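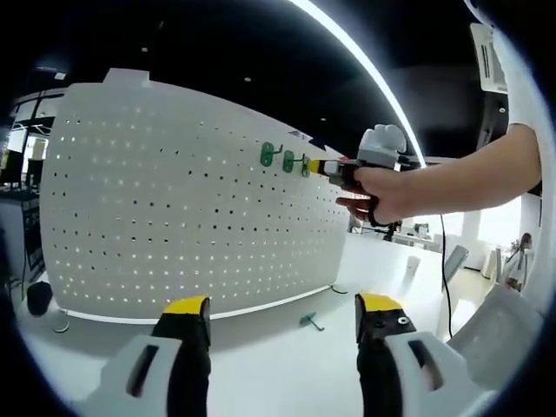
Milldale Shared Workshop: Equipment Support
Ticket 3665: Hand-held gripper, yellow fingertips losing hold on pegboard hooks
30 Nov 2020 | By Reinhold Kuhlmann
Print this page | E-mail this page

Status: open, awaiting parts

Fault reported
The member building the Gredomon pair states that green hooks turn between the fingertips when they are brought up to the pegboard. The fault affects the right-hand unit more than the left. Both units were assembled in the workshop in April from the same set of printed parts.

Checks carried out
The finger linkage was inspected and found to move freely. The cable was exchanged with that of the other unit, without effect. The fingertips were cleaned and the trial was repeated with the hook held by its arm. The hook again turned before it reached the holes. Holding it by the backplate gave a better result, although the member reports that this hides the holes from view.

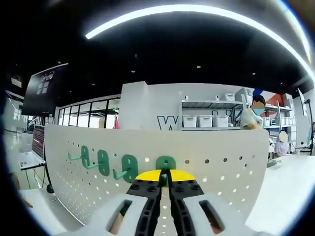

Gripper at the fourth hook in the row, with the green part held between the fingertips.

Findings
The yellow tips on the right-hand unit have worn smooth on their inner faces. A gap of 2 mm was measured between them at full closure. The unit had completed about 900 closures according to the member's own log. The left-hand unit closes fully.

Action
1. Replacement tips have been ordered from Vieira. Delivery is expected within six working days.
2. Members are asked to hold hooks by the backplate until the tips have been fitted.
3. The closing stop is not to be adjusted in the meantime. An earlier adjustment on the Flornness build strained the linkage, and the part had to be printed again.

The ticket will be reviewed once the new tips have been fitted and the trial repeated on both units.

Contact: Equipment Support, Milldale Shared Workshop | Copyright Milldale Shared Workshop | Back to top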